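Print | E-mail

Marnwood Center for Public Lands Policy
Interim Progress Report to the Gamage Fund
Project: Public Participation in the Okeck Basin Leasing Rule
Reporting period ending in November
Submitted by Chathurika Hettiarachchi, Project Director

1. Status of the work

The project remains on schedule in its research and training components and is behind schedule in its work with the state legislature. The delay was caused by the change in leadership at the state Department of Natural Resources. The acting director withdrew the draft leasing rule for further review shortly after taking office, and the public comment period was suspended while that review took place. The draft was reissued in the fall with changes to the sections on grazing access, well spacing and cleanup bonds. Comments have reopened.

The Center adjusted its work plan to match. Staff time that had been set aside for hearing preparation was moved to the comparison of the two drafts, and the hearing preparation will now take place in the second half of the grant term. The Fund's program officer approved this change in writing, and it did not require a budget amendment.

2. Comparison of the draft rules

Emmanuel Gachanja led the comparison. The finished document sets the original and reissued drafts side by side, section by section, with a short note wherever the meaning has changed. It has been sent to every county commission in the basin and to the legislative staff of both parties. Members of the House committee on natural resources cited it from the dais during their Wednesday work session, and the committee clerk has since asked for permission to post it with the meeting materials. Permission was given.

The most significant change concerns bonding. The original draft required an operator to post a bond for each well before drilling. The reissued draft allows a single bond to cover all of an operator's wells within a lease area — a change that county officials in Siltska had opposed in their earlier letters. The Center takes no position on the rule under the terms of this grant. Our note on the section states what each draft requires and lists the questions that commissioners have raised.

The comparison also found that the section on climate reporting had been shortened. Operators would still report methane releases to the department, but the reports would no longer be published by lease area. Mr. Gachanja has requested a written explanation of this change from the department. A reply had not been received when this report was prepared.

3. Public comment training

The Center held 3 training sessions during the period, led by Nusrat Miah. Attendance across all sessions was 160. Each session covered how a state rule is made, how to read the reissued draft, and how to write a comment that the department is required to answer. Residents brought their own questions about leases near their property, and a good part of each evening was given over to these.

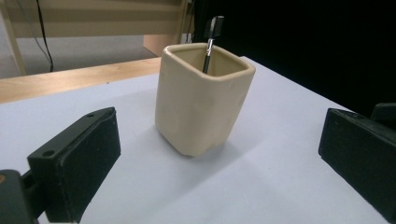
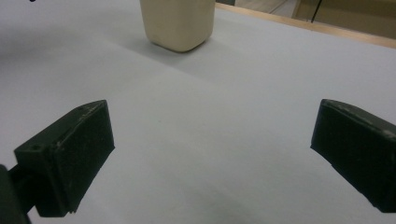
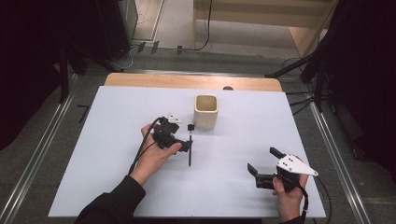

Cream-colored cup and black pen, first and third pictures; cream-colored block, second picture.

Participants completed a short survey at the end of each session. Most said they intended to file a comment. Several ranchers wrote that the sessions were held too early in the evening, and the remaining sessions will begin at 7 p.m. Other respondents asked for a printed copy of the grazing section in larger type. Ms. Miah has prepared one, and the county libraries have agreed to keep it at the front desk.

The session planned for the southern end of the basin was postponed when the road over the pass closed. It will be held once the county has confirmed that the grange hall is available. Ms. Miah is also in discussion with the Siltska school district about the use of the high school auditorium, where parking is better.

4. Legislative outreach

This component has moved more slowly than planned. The Center had expected to brief the full membership of the House and Senate natural resources committees before the recess. Briefings were completed for the House committee only. The Senate committee canceled 2 meetings while it considered the governor's nominee to lead the department, and its members were reluctant to discuss the leasing rule until the confirmation vote had been taken.

Debashish Sarkar attended the confirmation hearing and prepared a summary for basin residents. The nominee was asked at length about state control of federal land, about coal and gas revenue, and about whether the department would continue to use climate projections in its planning. The nominee answered that the projections would be kept under review. The summary reports these exchanges without comment and has been posted on the Center's website.

Mr. Sarkar will request new briefing dates with the Senate committee as soon as its calendar is set. If dates are not available before the comment period closes, the Center will provide written materials to each member's office and offer individual meetings.

5. Finances and staffing

Spending is below the approved budget in travel and printing, and on budget in all other lines. Of the amount set aside for travel, 20 percent remains committed to the postponed session. The printing balance will be used for the larger-type materials described above.

Jhun Macaraeg joined the project as outreach coordinator, filling the position left open in the spring. Mr. Macaraeg previously worked in constituent services and has taken over the mailing list, the county contacts and the scheduling of sessions.

6. Work planned for the next period

The Center will hold the postponed session, complete the Senate briefings, and publish a plain-language guide to the final rule if the department adopts one within the grant term. Should adoption be delayed again, we will consult the Fund on whether the guide should be based on the reissued draft. A full financial statement will accompany the final report.

Print this page | E-mail this page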